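# Getting that swirly phaser sound on a clean guitar

I've been chasing this tone since Dirk Teuber lent me his old Plovden phaser back in July, and it's so much fun once it clicks! You'll need a guitar, any clean amp and a phaser pedal with at least a speed knob.

1. Set the amp clean with the treble a little past halfway. Phasers love high end.
2. Roll the speed all the way down, then bring it up until one full sweep lasts two bars of your song.
3. Pick your neck pickup and play big, slow chords. Let them ring!

I practice this at 83 beats per minute, and I go for a good 30 minutes before I touch another knob (it's hard, I know). Your ear needs time to hear where the sweep peaks – then you can start landing your chord changes right on it.
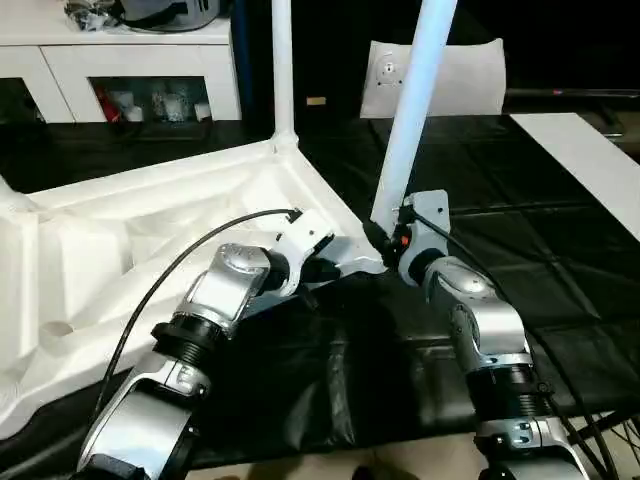 Now try putting a fuzz in front. Keep the fuzz volume low and the guitar volume around six, and those chords will start to bloom in the most wonderful way. If it all turns to mush, drop to two-note shapes on the middle strings.

For recording, do two takes and pan them hard left and right, with the phaser a touch faster on one side. Ida Ackermann did this on the Gostley demos and the whole chorus just lifts off – I still play it for everyone who comes over.

Next up: the same trick on a vocal track.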